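# Cleaning up the inside of an old desktop tower (and what to leave alone)

30th January

Most guides to refurbishing an old desktop tell you to replace nearly everything in it. I have my doubts. Read enough of them and you end up with a shopping list longer than the machine is worth, and half of it is there because whoever wrote the list wanted to sell you something. I have been through a good many office towers over the years, and the ones that came back to life mostly did so with a clean, a reseat and a bit of patience with the cables.

What follows is how I go through one. It assumes an ordinary mid-size case with a removable side panel, a single motherboard, one or two drives and a power supply that came with it. If yours has glass on four sides and water running through it, you want a different page.

## What you need

- A medium Phillips screwdriver, preferably with a magnetic tip
- A soft brush, the kind sold for painting or for makeup
- A can of compressed air, or a small electric blower
- Isopropyl alcohol (high percentage) and some lint-free wipes
- A few reusable cable ties, the hook-and-loop sort
- A dish or a jar lid for screws
- Your phone, for taking pictures

You will notice there is no "electronics cleaning kit" on the list. I bought one in August from a shop called Flidville and it contained a brush, a cloth and a little bottle of something that smelled like window cleaner. The brush is all right.

On wrist straps: people argue about these forever. I don't think you are likely to kill a board by touching the bare metal of the case before you reach in, and doing so again each time you come back from the other side of the room. A strap is cheap, though, and if you work on carpet in a wool sweater in winter, wear one. Clip it to unpainted metal. I have watched people clip it to a painted panel and feel very safe.

## Step 1: Power down and lay it flat

Shut the machine down properly, switch off the supply at the back if it has a switch, and pull the mains cord. Then hold the power button in for 15 seconds. It may do nothing you can see, and that's fine.

Put the case on its side with the motherboard at the bottom, facing up at you. A surprising number of tutorials show somebody working on an upright tower, reaching in sideways with a screwdriver, and I can't think why. Gravity will drop every screw straight behind the board. Lay it down on something firm at a height where you don't have to bend, and give yourself room on one side for the parts you take out.

Take the side panel off. Usually it's two screws at the back and a slide, sometimes a latch. If it won't move, look again for a third screw before you get the pry bar.

## Step 2: Take photographs before touching anything

One from straight overhead, then one close-up of each corner. Pay attention to the small connectors along the edge of the board: the power button, reset and drive light leads are tiny, they look alike, and the labels printed beside them were evidently made for ants.

I used to draw a diagram instead. My diagrams were bad.

If you like notes, write down which port each data cable goes to. It matters less than it once did, and most machines will find their boot drive wherever you plug it, but "most" is doing some work there and an old BIOS can be stubborn about it.

## Step 3: Look before you clean

Spend a minute just looking. Things I check:

- Capacitors on the motherboard. The tops should be flat. Domed tops or brown crust mean the board is on its way out, and no brush will help.
- The large power plug on the motherboard. It should be pushed all the way home with its clip over the lip.
- Memory sticks. Both end latches should be closed if there are two.
- Expansion cards. Seated level, and fixed at the bracket.
- Any cable that rests against a fan, or could if the case were stood up again.
- Scorching anywhere, especially where plugs meet sockets.

The last two are the ones that have caught me out. A cable can behave itself while the case is flat and then droop into the fan the moment you stand it up.

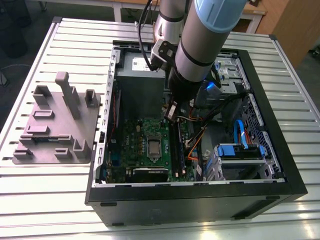
Cables get blamed for a lot, mind you. The standard advice is that tidy wiring makes the inside run cooler, and I have never been convinced that it makes much difference in an ordinary office machine. I once spent a whole evening tying back every wire in an old Chisholm tower and couldn't tell any change in the temperatures before and after. What tidy wiring does do is let you see what you are working on, keep loose ends off the fans and spare you from unplugging something by accident when you change a drive. That's reason enough to do it, and you can stop when you get there. It doesn't need to look like a showroom.

## Step 4: Dust

Start with the brush, dry, working from the top of each part down. Then use the air in short bursts, with the can upright. Hold fan blades still with a finger while you blow. Letting them spin up is fun and makes a nice noise, and it's bad for the bearings.

Do the front grille from the inside out. That's where the machine breathes, and in my experience it's where the worst of the felt collects. If the front cover unclips easily, take it off and wash it in the sink with dish soap. If it doesn't unclip easily, leave it on. Old plastic tabs snap, and a tower with a flapping front looks worse than a dusty one.

Some people use the household vacuum. The warning against it is repeated everywhere, usually in capitals, and I suspect the danger is exaggerated, but a vacuum nozzle is also just a clumsy thing to be waving over small parts. I keep mine outside the case to catch what the brush throws up.

Don't open the power supply. Blow through the vents from outside and leave it at that. It can hold a charge well after it's unplugged, and there isn't anything in there worth the risk.

## Step 5: Reseat the things that plug in

If I could do only one step on this page I'd do this one. Connections get a little tired over the years, and pulling each part and pressing it back in cures a fair share of the faults people bring me as "dead motherboard."

1. Open the memory latches, lift each stick straight out, wipe the contacts with a barely damp alcohol wipe, let it dry and press it back until the latches close by themselves.
2. Undo the bracket screw on any expansion card, release the little catch at the end of the slot if it has one, and pull the card up evenly. Same wipe, then back in.
3. Unplug and replug the main power connector. Squeeze the clip and rock it gently. Hold the plug and never the wires.
4. Do the same for data cables at both ends. Some have a small metal spring clip. Press it first.

Leave the processor alone unless you are replacing the heatsink compound. If you do have the cooler off, clean both faces with alcohol and put on a small dab of fresh paste. There are whole forums devoted to the shape of the dab. Pea, cross, line, spread with an old bank card: I've tried them and I can't tell them apart. Too much is messy, too little is bad, and the range in between is wide. Don't touch the pins or contacts in the socket, and don't leave the socket open while you go and make coffee.

## Step 6: Drives

Find out how your drive bays release before you start pulling. Plenty of office cases have plastic latches or sliding rails in a bright color, and the maker's hope was that you'd never need a tool. Sometimes they work as intended. On a machine that has sat in a warm room for years the plastic can go brittle, so press slowly and stop if it creaks.

If you are going to spend money on one part, let it be a solid-state drive in place of an old spinning one. I'm suspicious of upgrades as a rule and I can't argue with this one. You don't need a big one for browsing and letters.

I'd pass on the adapter brackets, by the way. An Ildale bracket set cost me more than I care to say, and a small drive held with two screws on one side has never given me any trouble.

## Step 7: Route the wires

Work from the power supply outward. Gather the leads you aren't using first, fold them up and tie them in any empty space well away from a fan. Then bring the ones in use around the edge of the board where there's enough slack. On older cases there won't be a gap behind the motherboard tray, so don't go looking for one.

Leave a bit of slack at each plug. A cable pulled tight looks very neat and works itself loose. Use hook-and-loop ties and keep the plastic zip ties for the garden — you will want to get back in here sooner than you think, and cutting zip ties beside a motherboard with kitchen scissors is how I lost a fan wire.

Data cables can curve, but don't fold them flat to make a crisp corner.

## Step 8: First start

Before the panel goes back on, count your screws, then tilt the case gently and listen for any rattle. Stand it up, plug in a screen, a keyboard and the mains, and switch on while keeping your fingers out.

All fans should turn. If nothing happens at all, check the switch at the back of the supply and then the tiny power button lead, in that order. If it beeps at you or the screen stays black, reseat the memory again and press harder than feels polite. If it complains about the date, the coin battery is flat and a new one will sort it out.

Let it run for 30 minutes with the side off and come back to it now and then. If you smell anything hot, pull the plug.

## Is it worth it?

Depends what you paid. I kept the receipts for one Serkatley machine that I did "properly," following somebody else's list to the letter, and the parts came to 98 dollars. The next one got a brush, a wipe and a used drive I already had in a drawer. Side by side on a desk, I couldn't say which was which without turning them around to look at the dust filter on the back of the expensive one.

Put the panel on last, and don't overtighten the screws. Those threads are cut into very thin steel.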